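SORKILBRIDGE, December
By Symonenko, Novton press office

Novton opens its collection of hand-guided robot tasks to outside laboratories this month. The collection is named Clitau and holds 3,058 recordings, all made by remote control with two arms working together on small metal items.
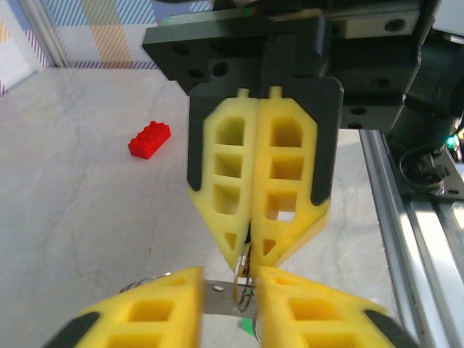

How long does a new operator need to learn the controls? Most of our operators are ready after about 200 practice attempts.

Each recording keeps the movement of both arms and the view of every camera – also when the attempt fails. Small parts on a chain or a ring are included.

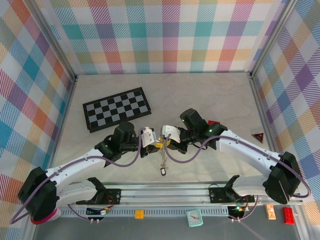

We decided to keep the failed attempts, 385 in total, and they are marked so that laboratories can leave them out. Wire puzzles have their own section, where both grippers must hold the metal at one time.

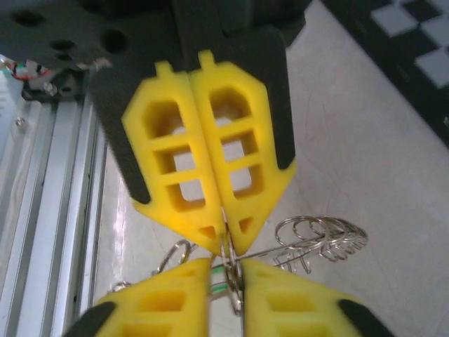

How to receive access

Laboratories can write to the Novton office in Sorkilbridge. The first 400 recordings are free of charge.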